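# Notes on the Plellia Folk Series, Spring Season

The Plellia Folk Series concluded its spring season in April with a performance by the fiddler and guitarist Lachlan Doolan. As in previous years, I am recording a short account of the season on this page for subscribers and for those who follow the series from a distance.

Mr. Doolan presented two sets. The first consisted of unaccompanied fiddle tunes, most of them slow airs, played from a chair placed well forward on the stage. After the intermission he turned to the guitar and to his own songs, several of which appear on his recording *Liltirar*. The title song was given in a lower key than on the album, and the final verse gained a good deal from the change. He closed with a waltz learned from an aunt and returned for one encore.

The opening set was given by Fitzgerald Abernathy, who is known to many readers as a teacher of the five-string banjo. His program ran to 40 minutes and included two pieces written during the winter. The second of these, "Araújo," is in an unusual tuning, and Mr. Abernathy took some time to explain it before he began. Members of the audience who play the instrument will find the tuning set out in the printed program.

Total attendance for the season was 3,254, compared with 2,481 the year before. The larger part of the increase came from the two evenings of choral music, which were held in the main hall and not in the upstairs room. The main hall seats 900 and had not previously been used for the series. The sound at the back was clear, although the lower voices were less distinct under the balcony.

Refreshments were again served at the intermission, and the kitchen remains available to performers before each concert. 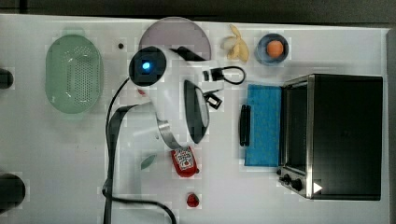 ## Arrangements for the fall

The fall season will follow the same pattern, with doors opening at 7:00 p.m. and music beginning at 7:30. Three of the five concerts have been confirmed. The first will feature the string trio Skevex, whose members last appeared here as students and who now perform a mixture of older dance music and new work for two violas and cello.

Subscribers may keep their present seats by returning the renewal form before the end of August. Seats in the upstairs room are not numbered – early arrival is advised for anyone who wishes to sit near the front. Recording of any kind requires the written permission of the performer.

Mr. Abernathy has also agreed to lead an afternoon workshop for banjo players of moderate experience. Participants should bring their own instruments and a spare set of strings. Details of the date and fee will be posted on this page once the room has been reserved.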